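Countertop Care in the Shared Kitchens

The dark stone counters at Pistau House are polished and mark easily. Residents are asked to set small items on a tray and to return containers to the back of the counter after use.

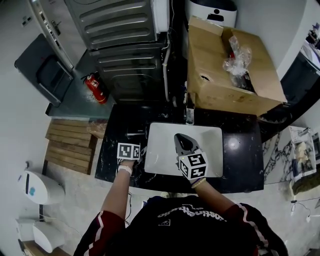

Deep Cleaning in December

Seleck will clean all counters in December. Please clear personal belongings beforehand. Trays may be requested at the front office, where 40 are available.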